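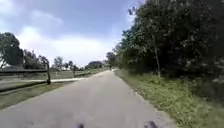 Is a straight path a good path?

Youssra Sqalli has walked the Brendum path in every season and is not as pleased with it as she is supposed to be. "People keep telling me it's lovely," she says. "It's flat and it's grey and it goes on. I use it. I wouldn't call it lovely."

She sat on the users' panel when the Noralitz end was resurfaced, and she still has the leaflet, which promised 2,069 metres of "green corridor". She reads the phrase out twice. "It was green before. What they put down was asphalt."

I suggest that the trees, at least, are doing well. She allows that. Her complaint is with the verge, where the grass has started creeping over the edge of the surface. Pylypenko, the firm that laid it, was meant to come back and trim. Did they? "They came once, in December, when nothing grows."
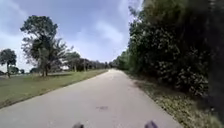 She is also doubtful about the counts. The council's figure was 2,000 users a week, taken from a box on a post near the car park. "I went past that box with my dog, then came back past it with my dog. Is that one of me or two? I asked. I got a letter thanking me for my interest."

What would she have spent the money on? Benches, she says, without stopping to think. Her mother can manage 100 metres before she needs to sit, and she no longer comes. Shade is the other thing. Walk close in beside the trees and you get a bit of it on the paving, but out towards the grass you have none, and on a bright day the whole surface glares. 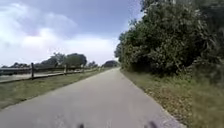

The fence

On this subject Sqalli softens a little. The old post-and-rail stretch was down for replacement with metal, at a price she remembers as £120 a panel, and she was one of those who wrote in against it.

"It's rough and it's gone grey, and I like it. You can lean on it." She isn't convinced it has been saved. "Left alone, I'd say. Saved means someone's looking after it."

The Goma Trust, which speaks for the cyclists, would like the path wider. Sqalli thinks it is wide enough already and that width makes people go faster. I put it to her that a long clear view makes it safer too. "For whom? They see you from miles off and they still don't slow down." 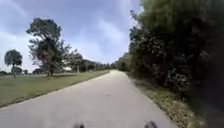

She does have a favourite spot, though it takes some getting out of her. It is by the big spreading tree on the lawn, and she stops there most mornings. There was talk of an information board beside it. "Saying what? It's a tree."

So will she keep coming? She looks at me as if the question is a daft one. "It's the quickest way to the shops."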